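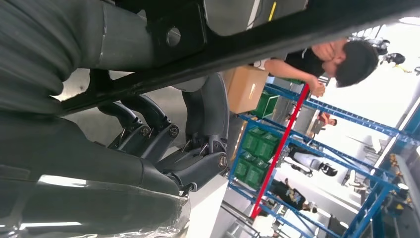 Stovonine Bakery – Monthly Kitchen Walk-Through

Date: 2026-10-06
Walked by: Glenys Skyrme
With: Benvinda Gouveia (night bake)
Copy to: Rania Kettani
Marks used: OK, FIX (do it this week), STOP (do not use until cleared), N/A

Started before the second bread load came out, so the oven section was done last. Comments are mine unless initialed.

1. FLOORS AND WALKWAYS

1.1 Path from mixer to bench clear – OK
1.2 Path from oven to cooling racks clear – FIX
Two empty rolling racks were parked in the turn by the proof box. Benvinda moved them while I was there. They need to go against the back wall when they are empty, every shift.
1.3 Floor dry, no flour build-up – FIX
Flour under the bench legs on the wall side. Sweep first, then the vacuum. No compressed air.
1.4 Mats flat, edges not curling – OK
The mat at the dish sink was replaced in June and is holding up.
1.5 Back door opens fully, nothing stacked outside it – OK

2. MIXERS

2.1 Large spiral mixer (Bilyk), bowl guard stops the hook when lifted – OK
Tested three times with the bowl empty.
2.2 Large spiral mixer, emergency stop – OK
2.3 Small planetary mixer, bowl guard – STOP
The guard switch sticks. The mixer kept turning for a moment after the guard was opened, on two tries out of five. Unplugged and tagged. BG has moved the buttercream to the morning crew, who can use the one in the cake room.
2.4 Cords and plugs – OK
2.5 Attachments free of cracks and chips – FIX
One whisk has a broken wire. Thrown out. Order a replacement of the same size, and check the batch trays from yesterday for the missing piece. (Found in the sink strainer. BG)

3. SHEETER AND DIVIDER

3.1 Sheeter guards on both sides – OK
3.2 Sheeter belt edges – FIX
Fraying on the left side, a short stretch. It can run for now. Scrape and look at it at the end of each croissant day and write it in the log. New belt has been asked for from Irnitz, no delivery date yet.
3.3 Divider handle and pin – OK
3.4 Scrapers and bench knives put away, blades covered – FIX
Lame with a bare blade in the apron drawer. This was on the last sheet too. Blades go in the magnetic box by the loading bench and nowhere else.

4. FRYER

4.1 Oil thermometer reads right – OK
4.2 Lid within reach of the operator – OK
4.3 High-limit cutoff tested by service company – N/A
Due next month.
4.4 Fire extinguisher (class K) in place, gauge in the green – OK
4.5 Hood filters clean – FIX
Greasy along the bottom row. They are on the weekly list and the box was initialed, so please initial after the job and not before. Yuzhen Zeng will show the two new people how to lift the filters out without bending the clips.
4.6 Oil fully cooled before draining – OK
Asked both fry cooks what they do. Both gave the right answer.

5. COLD STORAGE

5.1 Walk-in at or below 41 F – OK
5.2 Freezer at or below 0 F – OK
5.3 Inside release on walk-in door works – OK
I had Benvinda shut me in and let myself out.
5.4 Food dated and covered – FIX
Pastry cream with no date, middle shelf. Thrown out. There is a roll of labels on the walk-in door now, with a marker on a string. Please leave the marker on the string.
5.5 Eggs stored below ready-to-eat food – OK
5.6 Nothing on the floor – OK

6. FLOUR AND DRY GOODS

6.1 Bags off the floor and away from the wall – OK
6.2 Bag stacks no higher than shoulder – FIX
The rye was stacked over my head. Oi-ling Hsiao took the delivery alone and had nowhere else to put it. We will ask the mill to split the order – the room is too small for that much at once.
6.3 Bin lids closed, scoops out of the flour – OK
6.4 Nuts and sesame on their own shelf with their own scoops – OK
6.5 Signs of pests – OK
None seen.

7. OVENS AND RACKS

7.1 Deck oven door springs – FIX
The door on the bottom deck drops the last few inches. Keep using it with two hands until the spring is changed. Drondumex has the part on order.
7.2 Steam valve, no leaks – OK
7.3 Mitts dry and without holes – FIX
4 mitts thrown out. New ones are in the office, in the box under the printer. Come and ask, don't use a wet towel.
7.4 Rack wheels turn and lock – OK
7.5 Peels hung up, not leaning on the oven – OK

8. FIRST AID AND PAPERWORK

8.1 First aid kit stocked – FIX
Low on blue bandages and out of burn gel. Rania to buy today.
8.2 Burn and cut log filled in – OK
One entry since the last walk-through, a forearm burn on the top deck. Treated in house, no time lost.
8.3 Emergency numbers posted by phone – OK
8.4 New hires signed off on mixer and fryer training – FIX
Fryer is signed for both. Mixer is signed for one only. The other stays off the mixers until Yuzhen has done it.

OPEN FROM LAST SHEET

Light out over the dish sink – done.
Loose handrail on the back steps – done.
Blades in drawers – still open, see 3.4.

Small planetary mixer goes back into use only when Rania has signed the tag.

Signed: G. Skyrme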